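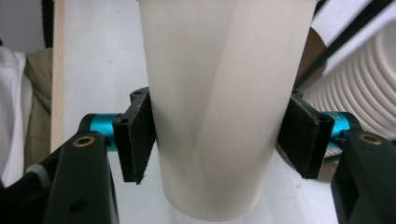

Why do we collect examples by hand when a simulator could produce them overnight?

Contact is the part our simulator gets wrong. Thin walls bend, pads slip a little before they hold, and a cup that is squeezed too hard changes shape. A person working with a hand-held gripper gets all of that right from the first try, and the recording keeps it.

Week 2 handout: Collecting demonstrations
Instructor: Ghazal Ghorbani
Posted 14/08/2023

Terms used this week

Demonstration: one complete run of a task by a person, from the start pose to the release.
Episode: the recorded file of one demonstration.
Policy: the trained program that takes in camera views and puts out gripper motion.
Kondine: the course storage server. All episodes go there.

What the learner needs

The policy learns by copying. It sees what the camera on the gripper sees, and it tries to predict what your hand did next. If every episode starts with the cup in the same spot, it will learn that spot and fail a few inches away. Spread your starts across the table. Turn the cup, change your approach angle, and raise or lower your hand before you begin.

Variation in the task is useful. Variation in your habits is a problem. If you pause before closing the fingers in half of your episodes, the policy may learn to stop there and stay stopped. Move at a steady pace and close in one motion.

Paper cups

A paper cup has a seam and a taper, and both matter. Grip near the middle, with one pad on each wall. Too high and the cup swings; too low and it tips over the fingers. Close until the pads hold, then stop. A crushed cup goes in the trash, and its episode is marked "damaged."

Leave the background alone. Fabric, cables, other cups and packaging can all stay where they are. We want the policy to work in ordinary rooms.

Recording steps

1. Check that the lens is clean and the fingers open fully.
2. Start the recording and hold still for 2 seconds.
3. Approach, grip, lift, move and release.
4. Hold still again, then stop the recording.
5. Label the episode before starting the next one.

Failed grasps

Keep them. Label them "miss" or "drop" and move on. We leave them out of the first training run, but in November we will use them to train a success detector. If you miss and then recover in the same episode, label it "recovery." These are worth having and we never get enough of them.

How many?

Each student records 100 episodes. Last term the Skondach section turned in 81 usable ones from its first session, and the policy trained on those could lift a cup from the center of the table but did poorly near the corners. The section then recorded corner starts only, and the second policy was clearly better there.

Reading

Yazdani course notes, chapter 8, on copying errors and how they add up over a long task. Skip the proof.

For Thursday

Bring one episode you think is good and one you would throw out. Be ready to say what is different between them. Gripper sign-out is at the Tronum lab desk.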